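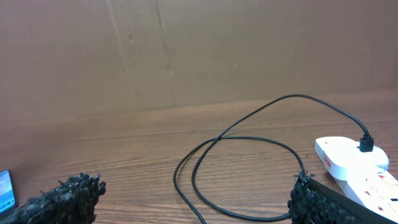
When should wooden furniture be reported for repair?

Furniture should be reported as soon as a joint moves, a surface lifts or a leg no longer stands level on the floor. Small faults are dealt with at the quarterly visit, while anything that could cause a fall or a cut is attended to within 10 working days.

The Hesirel Housing Association has revised its arrangements for the care of furniture in shared rooms and furnished flats. The new arrangements apply from October to all tenants at Indby Court and Kandard House, and to groups that hire the ground floor rooms in either building.

The association holds 4,000 items of furniture on its register, most of them tables, chairs and bookcases in solid or veneered wood. In the past year, the largest share of repair requests concerned heat marks, water rings and loose chair backs. Many of these requests reached the office some months after the fault was first noticed, by which time a simple repair had often become a full refinishing job.

Tenants are asked to wipe wooden surfaces with a soft cloth, slightly damp, and to dry them at once. Spray polishes containing silicone should not be used, as they leave a film which prevents new varnish from holding. Hot dishes and mugs should be placed on a mat. Tables should be lifted when they are moved, by two people where necessary, and should stand clear of radiators.

Light scratches need not be reported. Wax sticks in 4 shades may be borrowed from the reception desk at Indby Court. Tenants are requested not to sand, stain or varnish any item belonging to the association without written consent. The cost of putting right such work may be charged to the tenancy account.

Repairs will continue to be carried out by Rai Joinery under the existing contract. Where an item has to be taken away, a replacement will be supplied for the period of the work, although it may differ in size or colour. Tenants should empty drawers and shelves before collection. The association cannot accept responsibility for belongings left inside.

Items that are beyond repair will be offered to tenants in the first instance. There are at present 29 chairs awaiting a decision, and a list will be displayed in both entrance halls. Requests should be made in writing and will be considered in the order in which they are received.

Repair forms are available from reception or may be sent by post on request. The furniture desk is open on Friday mornings, and messages left outside these hours will be answered the following week.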